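Home | Our Work | Reports | Partners | Contact

Callo Community Lunches: progress report to the Birnesis Fund, March

We're thrilled with how the spring has started! The lunch club served 2806 meals this period, and the new Orus Street site is now open every Tuesday from 11:30. Bookings there filled up faster than we planned for, mostly through word of mouth at the clinic next door.

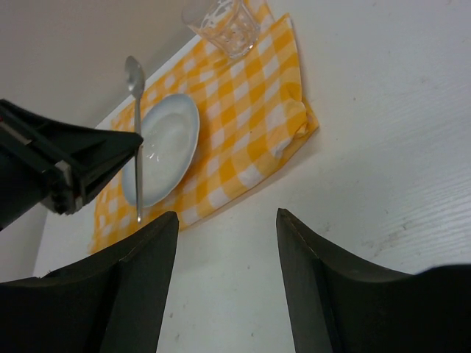 Walid Boutros told us he had stopped cooking after his wife died, and that the soup alone gets him on the bus. We hear a lot like that, and it keeps the kitchen team going on the early shifts.

Your grant paid for the second stove and the delivery runs to Falcão Court, where 47 residents now get a hot meal at home. Drivers would like a later pickup and we're testing one.

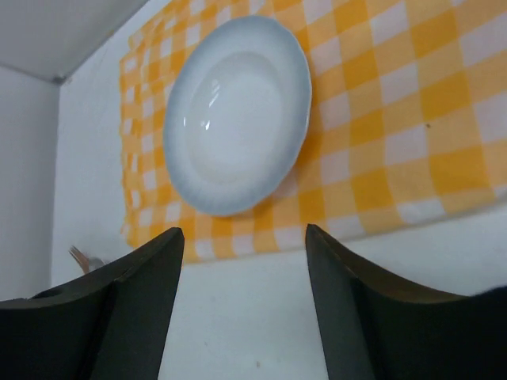

Menus are changing too. We moved to a four-week rotation – lentils, baked fish, chicken and rice, and a cook's choice – and waste has dropped nicely. Guests asked for a proper sit-down meal, so we've gone for china on yellow-and-white checkered cloths, and people do seem to stay longer over coffee.

Training is the part I'm most excited about. We have 17 people through the food safety course, and two of them now run the Orus Street kitchen between them. 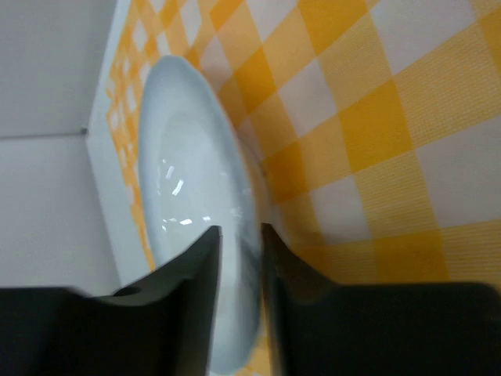

The next course starts once the oven is repaired, and it already has a waiting list.

Spending is on track, with $775 left in the equipment line. We'd like to put it toward a used freezer, if you agree.

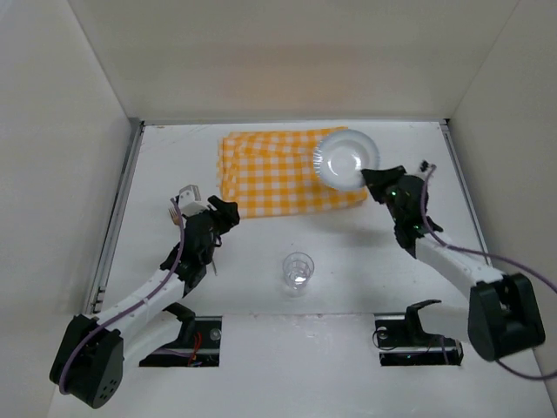
Table linen and plate, Callo lunches

Still open: the Orus Street lease, and a backup driver for Falcão Court.

Contact us | © Callo Community Lunches | Back to top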